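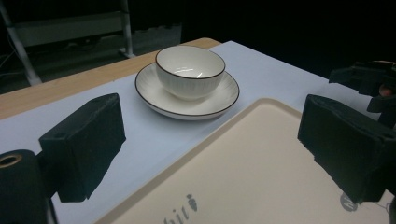 Section 4: Loading, Programs and Routine Care

This section applies to the Fluvora under-bench dishwasher as installed in the shared kitchens at Gosness House. It should be read together with Section 2 (Safety) and Section 3 (Connection to Water and Power). Persons who have not completed the kitchen induction must not operate the appliance.

4.1 Before first use

1. Confirm that the inlet tap beneath the sink is fully open. The handle should lie in line with the pipe.

2. Remove the transit foam from the upper basket and the cable tie from the lower spray arm. Retain the foam with the spare parts.

3. Unscrew the salt reservoir cap in the floor of the tub and fill the reservoir with water. This is done once only, at installation.

4. Add dishwasher salt through the funnel supplied until the reservoir is full. Water will overflow into the tub as the salt goes in.

5. Wipe the thread clean, replace the cap firmly and run the Rinse program straight away with the baskets empty.

CAUTION: Table salt, cooking salt and pool salt must not be used. They contain additives that block the softener unit, and damage of this kind is not covered by the Varkia service agreement.

6. Fill the rinse aid dispenser to the MAX line and close the lid until it clicks. Spilt rinse aid should be wiped up before a program is started.

4.2 Sorting the load

Scrape food scraps into the organics caddy. Rinsing under the tap is not required, except for egg, porridge and cooked rice, which set hard if left overnight.

The following items are suitable for the appliance:

Glazed porcelain and stoneware marked as dishwasher safe
Stainless steel cutlery and mixing bowls
Plain drinking glasses
Heat-resistant plastic containers, upper basket only

The following items must be washed by hand:

Crockery with gilt, lustre or hand-painted decoration applied over the glaze
Wooden boards, spoons and salad servers
Cast iron and uncoated aluminium
Knives with riveted or glued handles
Vacuum flasks and insulated travel cups

Note: A coloured band or rim line may lie under or over the glaze. Where the line can be felt with a fingernail, treat it as overglaze decoration and wash the piece by hand.

4.3 Loading the lower basket

1. Pull the basket out to its stop. Do not lean on the open door.

2. Place dinner plates in the rear tines, facing the centre of the basket. Leave one empty slot between deep plates.

3. Stand saucers and side plates in the front tines. Saucers should be separated from their cups and bowls before loading, as stacked pieces will not be cleaned.

4. Place saucepans face down on the folded tines at the right-hand side, with handles pointing inwards.

5. Spin the lower spray arm by hand. It must complete a full turn without touching any item.

4.4 Loading the upper basket

1. Tilt bowls forward so that water drains from the foot ring as well as from the inside. Deep bowls need a steeper angle than cereal bowls.

2. Rest stemmed glasses against the padded rail. Glasses must not touch one another.

3. Lay long utensils flat at the front, with blades and prongs facing away from the door.

4. To raise or lower the basket, lift both side catches together. The basket should be empty when this is done.

CAUTION: Fine porcelain may chip at the rim if it is able to knock against a neighbouring piece during the wash. Leave a finger's width on every side — more where the piece is light enough to shift.

4.5 Selecting a program

1. Press the power button. The display shows the last program used.

2. Turn the selector to the required program.

Rinse: cold, no detergent, 8 minutes. For part loads held over to the next day.

Quick: 30 minutes. For lightly soiled glasses and cups. The dry phase is omitted.

Everyday: mixed crockery and cutlery. This is the default program for Gosness House.

Heavy: saucepans and baking dishes. Not to be used for porcelain or glassware.

3. Place one tablet in the door compartment and slide the cover shut. Tablets must not be thrown loose into the tub.

4. Close the door within four seconds of pressing Start. If the door is left open longer, the selection is cancelled and must be entered again.

Note: The Quick program does not dissolve some brands of tablet completely. Powder detergent is kept in the cupboard above the appliance for use with this program.

4.6 Unloading

1. Wait until the display reads END. Opening the door earlier releases steam and may scald.

2. Allow the load to cool before handling. Hot crockery is more easily chipped.

3. Unload the lower basket first so that drips from above do not fall on dry plates.

4. Return items to the shelves shown on the cupboard labels.

4.7 Cleaning the filter

The filter is to be cleaned after every 27 programs, when the filter symbol lights on the display, or sooner if scraps are visible in the tub.

1. Switch the appliance off and remove the lower basket.

2. Turn the filter cup anticlockwise and lift it out with the flat mesh plate.

3. Separate the parts and rinse them under warm running water with a soft brush. Do not use steel wool.

4. Check the sump for glass, pips and labels. Wear gloves.

5. Refit the parts and turn the cup clockwise until the arrows meet.

6. Hold the filter key for 2 seconds to clear the symbol.

CAUTION: The appliance must not be run with the filter removed or loosely fitted. Debris drawn into the pump will stop the appliance with fault code F8.

4.8 Reporting faults

Minor faults should be entered in the kitchen log with the fault code, the program in use and the floor number. Leaks, burning smells or a tripped circuit must be reported at once to Nosipho Mabaso, Building Services. Where she is not available, contact Ruan Potgieter — his extension is printed on the inside of the sink cupboard door.

The annual service is carried out by Varkia technicians each November. Kitchens will be closed one floor at a time, and occupants will be advised in writing.

Section 4 revised 15 September 2024. Approved: Palesa Mahlangu, Facilities.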